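Keeping the grippers honest

The hand-held grippers at Dreltulier's Istwood site get more looking after than anything else in the building. Each pair is opened and closed several hundred times a shift, and the soft finger pads wear long before the hard plastic behind them.

Pads are changed every 2,000 grasps, or sooner if the grey surface starts to polish. Thin cloth is the usual test: a worn pad lets the top layer slide while the bottom one stays put.
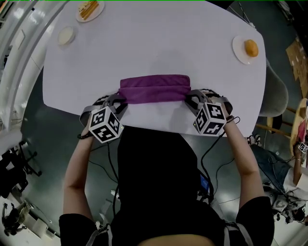
A folded purple cloth held in both grippers at a table set with cake and a bread roll.

The printed cubes are wiped before each session and checked for lifted corners. If one has shifted on its mount, the pair goes back to the bench for calibration, a job of 5 minutes with the Cendell jig.

Cables are the other weak point. Most faults logged since January were at the plug end — pulled, bent or not pushed home. The site now keeps spares on a hook by the door, coiled loosely and labelled left or right.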